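Seit Juni wohnen die Müllbeutel von Toson bei uns in der Küche, 47 Stück auf der Rolle, und ich muss sagen: Ich bin ziemlich angetan! Meine Freundin Nadège schwört ja auf die Marke, ich war skeptisch (Müllbeutel halt).

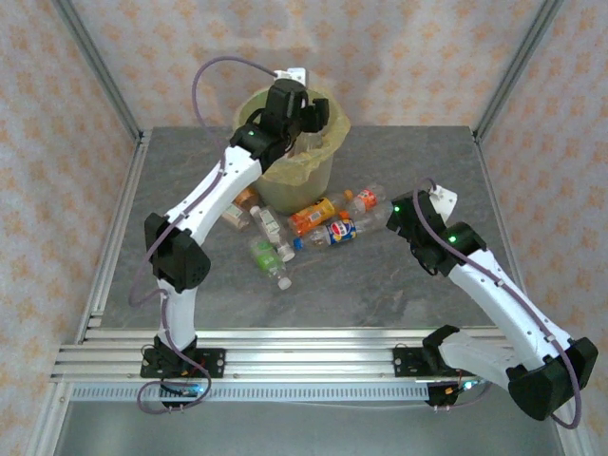 Griffbereit am Eimer

Der Abriss klappt sauber, und selbst nasser Kaffeesatz ist mir bisher erst einmal durchgesuppt. Bei den alten von Purach hatte ich das gefühlt jede Woche – und dann wieder den Küchenboden wischen, herrlich.

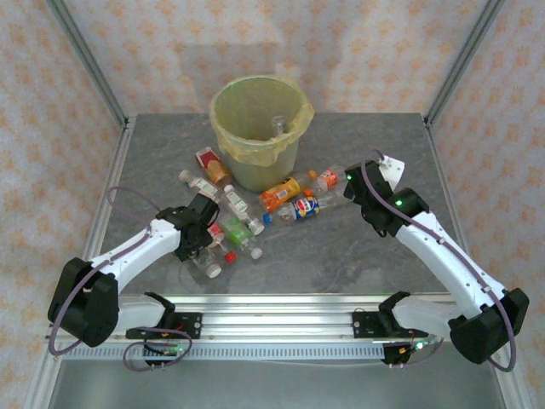
Beutel über den Rand geschlagen, Flaschen daneben

Was nervt: Die Banderole klebt wie verrückt, die ersten 3 Beutel habe ich beim Abziehen zerrissen. Und ein Zugband fehlt mir schon sehr. Vier Sterne, die nächste Rolle ist bestellt.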